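Section 4. Setting Up the Sanctuary Sound and Hearing Loop

4.1 Before you start

This section covers the Grendo mixer, the two pulpit microphones and the hearing loop in the Dratstead parish church. It replaces the sheet kept in the vestry drawer, dated March. The organ has no microphone and is not covered. For the bell timer, see Section 6.

You need the vestry key, the cabinet key (blue tag) and four fresh AA batteries.

NOTE: The cabinet and the organ blower share a circuit. Do not switch both on within the same minute.

4.2 Powering up

1. Open the cabinet and check that the main fader is fully down.
2. Turn on the wall switch, then the mixer. Wait for the green light on the front panel.
3. Turn on the amplifier last. A soft click from the nave speakers is normal.
4. Turn on the loop driver on the lower shelf. The display shows the loop current after a short self-test.

CAUTION: Powering up in the wrong order sends a loud pulse to the speakers. If this happens, switch everything off, wait one minute and start again at step 1.

4.3 Microphones

1. Put two batteries in each wireless pack. The packs are marked PREACHER and READER.
2. Set PREACHER to channel 1 and READER to channel 2. Channel 3 is used by the school next door on feast days and must be left free.
3. Clip the preacher's microphone to the stole or the edge of the alb, one hand's width below the chin. Do not clip it under a chasuble.
4. Raise the channel 1 fader to the white mark. Ask the preacher to read a few verses at normal speed, then adjust the gain until the meter stays out of the red.
5. Repeat for channel 2 at the lectern.

The altar microphone is wired and stays in place. Its fader is kept down until the offertory and brought down again after communion. If it is left up during the sermon, the two microphones will pick up the same voice and the sound will turn hollow.

4.4 Hearing loop

1. Set the loop input to MIX.
2. Put on the test receiver and walk the center aisle from the font to the chancel step. Speech should be clear the whole way.
3. Turn the level up if the meter on the receiver drops below the green band.

The loop serves 129 seats. The side chapel and the last 50 seats under the gallery are outside it. Ushers should seat people who use the loop ahead of the second pillar.
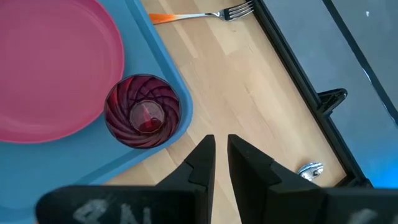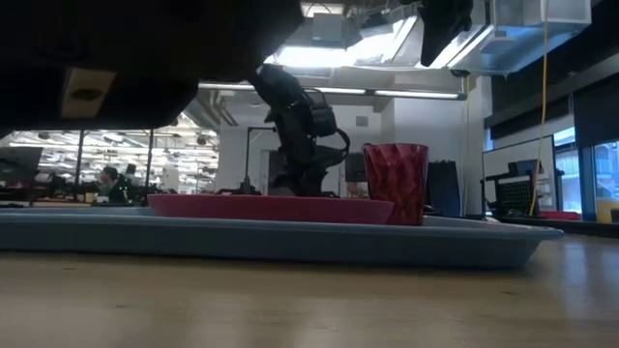 4.5 Recording the service

1. Insert the memory card in the slot marked REC. The card holds 572 minutes at the standard setting.
2. Press REC once to arm and again to start. The light stays solid red while recording.
3. Stop the recording before the amplifier is switched off — otherwise the last file may not close.

Private prayers and confessions are not recorded. Pause at the start of the healing prayers and resume at the final hymn.

4.6 Powering down

1. Bring all faders down.
2. Switch off the amplifier, then the loop driver, then the mixer, then the wall switch.
3. Remove the batteries from both packs.
4. Lock the cabinet and enter the time in the log.

Faults should be written in the log and reported to Esi Alhassan. Changes to the mixer presets are made by Halvard Amundsen only.

Last revised August 14, 2020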